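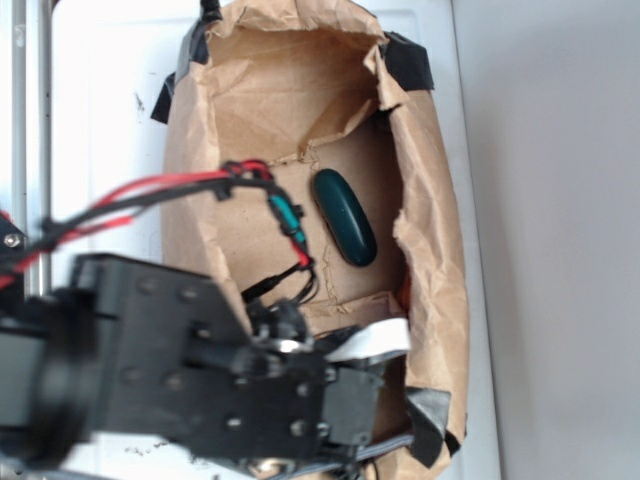 August, late afternoon, club bench

Okay, bag day! The Romidier judges want every team to pull an item out of a paper bag, and our arm has never been happy around anything floppy. I taped the rim so it stays open (black tape, the good roll, please put it back in the drawer) and we ran the Krajewska grasp script with the smooth teal oval as the target.

Three clean picks in 7 tries. Two of the misses were the finger pad sliding along the side of the thing, which is slippery as a bar of soap. The other two were me typing the wrong start pose, so I'm calling those mine and not the arm's.

Dropped the close speed to 300 and it felt a lot calmer. At 1,000 it just knocks the oval into the corner and then grabs paper, which sounds awful by the way.

Still to do before the Stiltoment practice round:
- rougher pad on the finger, maybe a strip of bike tube
- get the red and black wires tied closer to the arm, I don't like that loop near the bag
- ask Porkamura if we can bring our own bag or if they hand one out

Battery's on the charger. Code is pushed, comments are a mess, sorry!

7 shares · 3 comments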